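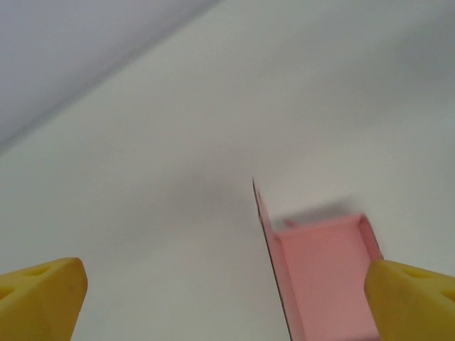
Figure 1. Wrist camera view, right arm or left arm: both yellow fingertips visible low in the picture, test piece between them.

4. Setting up the cameras and the first two-arm approach

This section continues from section 3, where the arms of the Curine bench were fixed to the rail and the servos received their numbers. If you have not finished section 3, please do it first. The steps take one person 15 minutes when the cables are already in place. The first time it will take longer.

You need: the hex keys from the tool drawer, a soft cloth, the laptop with the Jaker program installed, and one light test piece. At Cisternas we use a pink one, and it is easy to find in the camera picture against the pale table.

CAUTION: Switch off the servo power before you put your hands between the two grippers. The stop button in Jaker stops the movement, but the servos remain under power and can still pinch a finger.

4.1 Wrist cameras

1. Switch off the servo power. Leave the USB cables connected.

2. Wipe the camera lens with the dry cloth. Do not use spray cleaner.

3. Open Jaker and choose Cameras, then Wrist. Two windows will open. The names of the windows are given by the order of connection, and for this reason left and right can be exchanged. Cover one lens with your hand to learn which is which, and rename the windows if necessary.

4. Loosen the camera screw by half a turn and tilt the camera until both fingertips are visible at the lower corners, at nearly the same height. Compare with Figure 1. The bottom border may cut the fingers, but the rounded tips must be complete.

5. Tighten the screw. Check the picture again after tightening, as the camera likes to turn a little together with the screw.

6. Place the test piece on the table below the gripper. It should be possible to see where it is in relation to each fingertip. In Figure 1 it is much closer to the right finger than to the left one, so the gripper would need a small correction to the right before closing.

7. Repeat steps 4 to 6 for the other arm.

Note: Soft shadows on the table are normal and you don't have to remove them. A hard shadow from a desk lamp is a problem, and it is better to turn the lamp toward the wall.

Note: When the arm moves, edges in the wrist picture become soft or double. Judge the sharpness only when the arm is standing still. If the picture remains soft, turn the focus ring by a very small amount — the full range of the ring is much more than you need.

4.2 Fixed camera

8. Put the fixed camera on its stand with the lens 81 cm over the table surface. Measure at the lens and not at the stand.

9. Turn the camera until the rail is horizontal in the picture. The whole rail should be inside, together with both mounting plates and the corner posts at the back wall.

10. Set the exposure to manual in Jaker and enter 144. With automatic exposure the pale gray walls make everything else too dark, and the black parts of the grippers become difficult to separate.

11. Save the setting with the name "bench". If you choose another name, the program in section 5 will not find it.

4.3 Cables before power

12. Look at the long purple cable of each arm. It must go in a free loop over the wrist and forearm, along the elbow and down to the small circuit board below the rail. Move the arm by hand to its farthest position and then back. The loop may become flatter, but it may not become tight.

13. If the cable is tight at the wrist, give it more length from the elbow side. Do not pull at the connector.

14. Check that no cable lies on the table in the space between the grippers.

CAUTION: The elbow housing has strong edges. A cable which is caught between the housing and the link will be damaged in a few movements. In March I replaced one for exactly this reason.

4.4 First approach with both arms

15. Lay the test piece flat in the center of the table, with its long side parallel to the rail.

16. Take your hands away and switch on the servo power. Wait until Jaker shows both arms as ready.

17. Choose Approach and set the jaw opening to 69 on both arms. The number is a value of the Stununell servo driver, it is not millimeters.

18. Set the speed to the lowest value and press Start. The arms will come toward the test piece from the two sides, with the jaws pointing at each other.

19. Press Stop when the first gripper arrives at the edge of the piece. It is not necessary that both arrive at the same moment. In the picture after this step the left jaws are at the left edge of the piece, and the right gripper is approaching from its own side. The forearms go inward from the elbows, and the cable loops stay above the arms. 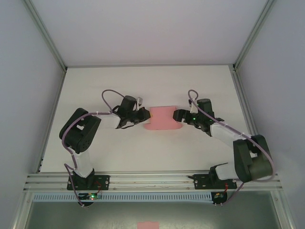 4.5 If the approach is not correct

One arm stops too early: the zero position of its elbow servo is probably not saved. Go back to section 3 and save it again. Do not correct it by changing the jaw opening.

The jaws press on the table: raise the wrist by one unit in Jaker and try again. Repeat until the jaws pass freely over the surface.

The test piece is pushed sideways: one gripper has gone too far before Stop was pressed. Switch off the power, put the piece back in the center and start again from step 16.

No light on the circuit board: switch off the power, then check the red wire at the board and the plug of the power supply — in this order.

One camera window is black: close Jaker, disconnect this camera, connect it directly to the laptop and open the program again. The hub at our bench does not always give enough current for all cameras.

Please write any changed value in the bench notebook, with your name, before the next person uses the arms. Closing the grippers and lifting with both arms are explained in section 5.

Text: Iara Gaete, Cisternas workshop. Last change to this section: October 21, 2018.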